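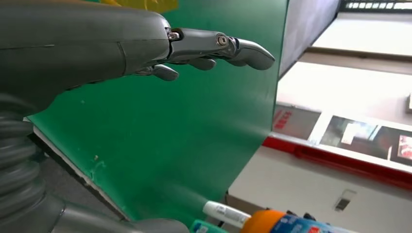
Định Ngô m'a écrit après la première version de cet exposé : selon lui, je passais trop vite sur les délais de paiement, et une entreprise qui encaisse à soixante jours n'a pas besoin d'un investisseur, elle a besoin d'affacturage ou d'un meilleur contrat. Il a raison sur le fond. J'ai donc déplacé cette partie au début.

Diapo 2. Le besoin en fonds de roulement
Rappeler la formule : stocks plus créances clients moins dettes fournisseurs. Ne pas y passer plus de deux minutes, la salle la connaît. Insister sur le fait que le chiffre du bilan est une photo au 31 décembre et que le pic tombe souvent ailleurs. Chez Barbosa, le pic est en juin.

Diapo 3. Le cas Barbosa
Négoce de matériel d'emballage, clientèle de grandes surfaces. Encours clients de 703 000 euros, dont 271 000 échus. Dettes fournisseurs : 426 000 euros. La banque proposait d'augmenter le découvert. La direction a préféré commencer par les factures échues, et la plus grosse partie était bloquée pour des motifs administratifs : numéro de commande absent, mauvaise entité facturée, bon de livraison non signé.
Demander à la salle qui relance avant l'échéance. En général, peu de mains se lèvent. Attendre un peu avant d'enchaîner.

Diapo 4. L'affacturage
Distinguer avec et sans recours. Bien dire que la commission de financement et la commission d'affacturage sont deux lignes différentes. Femanum les avait additionnées une seule fois dans son prévisionnel, au lieu de les appliquer chaque mois. Le fonds de garantie est retenu par le factor et n'est restitué qu'en fin de contrat, à compter comme trésorerie immobilisée.
Question probable : « Est-ce que mes clients le sauront ? » Réponse : oui, sauf contrat confidentiel, réservé en pratique aux dossiers d'une certaine taille.

Diapo 5. La Dailly
Plus souple, facture par facture. Dépend de la relation avec la banque. Drurnine l'utilise pour deux clients seulement et garde les autres en direct. Le fichier compte 1 634 factures sur l'exercice, une cession globale aurait coûté plus cher que le découvert.

Diapo 6. Négocier avec les fournisseurs
Ne pas présenter cela comme une solution gratuite. Renoncer à un escompte de 2 % pour gagner trente jours revient à emprunter à un taux annuel supérieur à 20 %. Faire le calcul au tableau, lentement. Ato a gardé l'escompte chez ses trois principaux fournisseurs et allongé les délais chez les autres.
Rappeler les plafonds légaux : soixante jours date de facture, ou quarante-cinq jours fin de mois si le contrat le prévoit.

Diapo 7. Le plan de trésorerie à treize semaines
Montrer le tableau vierge. Une colonne par semaine, encaissements en haut, décaissements en bas, solde cumulé. TVA et charges sociales sur des lignes séparées. Mise à jour le lundi matin, par la même personne.
Si le temps manque, sauter la diapo 8 (comparatif des taux) et passer aux questions. Le tableau vierge est à distribuer à la sortie.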